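Home | Products | Storage and Transport | Trays and Inserts | Spare Parts | Contact

Print this page | E-mail this page

Matlala Moulded Trays for Repair Benches
December, by Azadeh Talebi

The Matlala tray is made for people who repair small things: clocks, cameras, sewing machines, radios. When such an object is opened, it gives you many parts in a short time, and each part wants to roll to a different corner of the bench. A tray with a fixed place for each kind of part keeps the order in which you took them out. It is a simple idea and it is old, but many trays on the market are too light and slide away when you touch them with the elbow.

Our tray weighs 1238 grams in the standard size. This is heavier than most customers expect when they lift the parcel. We chose the weight on purpose, after the first series was returned by two workshops that found it too easy to push. The floor of every pocket is flat and has a fine matte surface, so that a small screw does not shine back at you under the lamp.

The material can be washed with warm water and ordinary dish soap. Please do not use acetone or brake cleaner, which will make the surface sticky. White spirit is allowed for a short time, if you wipe it off afterwards. The tray accepts temperatures up to 70 degrees, so a part that comes directly from the drying cabinet may be put down in it, but a soldering iron may not.

There are pocket layouts for different trades. The Didia layout is for clock and watch work, and has many small pockets. The Bilix layout is for cameras and lenses, with longer slots for shafts and springs. If you are not sure which one to take, write to us what you repair most often and we will answer with a suggestion. We also make layouts to your own drawing, from 400 pieces upwards - for smaller numbers the cost of the mould is too high and we will tell you so. 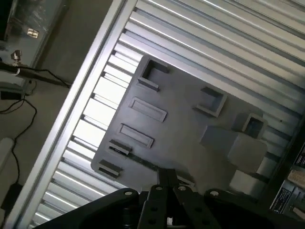

Bezawit Gudeta wrote to us that she had used the Bilix layout through one full winter of lens repairs and would not go back to egg boxes, but that she wished for a lid, because dust comes into the pockets overnight. We have heard this wish from others also. A clear lid is now in preparation and it will fit the trays which are already sold. Until then, a clean cotton cloth laid over the tray does the work well enough.

The trays can be stacked when they are empty. With parts inside we advise against it, unless all parts lie lower than the rim. For transport between two rooms there is the Prastance carrier, which holds 3 trays with space between them and has a handle on top. It is sold separately, and it is delivered flat with the screws and a small key.

Labels are not included. Paper labels hold badly on the matte surface, so we recommend a white paint pen on the raised edges. It can be removed later with white spirit and a little patience.

Delivery and returns

Standard layouts are normally sent within one week. If the tray arrives with a crack or a bent corner, please keep the box and send us a short message, and we will replace it. Used trays can be returned only if they are clean. We had to add this sentence after one parcel came back with oil in every pocket - the postman was not happy either.

Spare rubber feet are found under Spare Parts. They are glued, not screwed, and the old glue must be scraped off first.

Print this page | E-mail this page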